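**Clasitz opens shared laundry room at Hesonon House**

October 6, 2018. Clasitz has opened a shared laundry room on the ground floor of Hesonon House. The room is open to all tenants, and a wash costs the same at any hour. Baskets are kept in the room for carrying clothes to and from the machines. 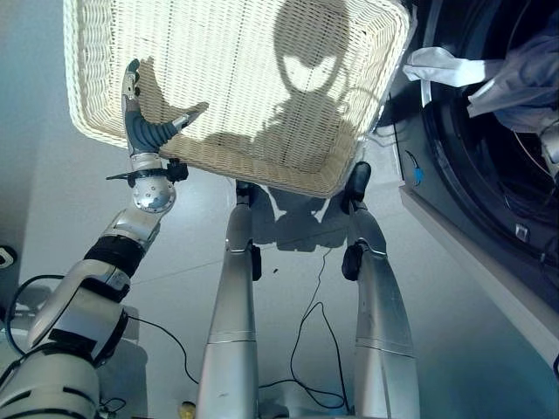
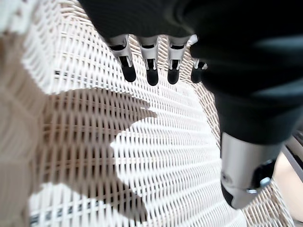
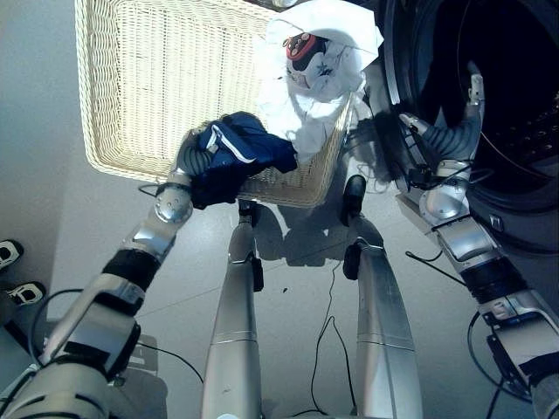
Can tenants take the baskets up to their apartments?

Tenants may borrow a basket for one evening and should bring it back by 9 the next morning. Anyone who wants to keep one can buy it at the front desk for $20.

"People were carrying washing down the stairs in their arms and dropping socks," said Réka Vincze, building manager. "We wanted a basket there when you need one."

A wash takes 30 minutes on the short setting. Clothes left behind are folded and held at the desk for 5 days. Tenants are asked to check pockets before loading and to keep rugs and shoes out of the machines.

Clasitz plans to open a second laundry room at its Grutotis building in December.

Press contact: Kaja Uibo, Clasitz front office, Hesonon House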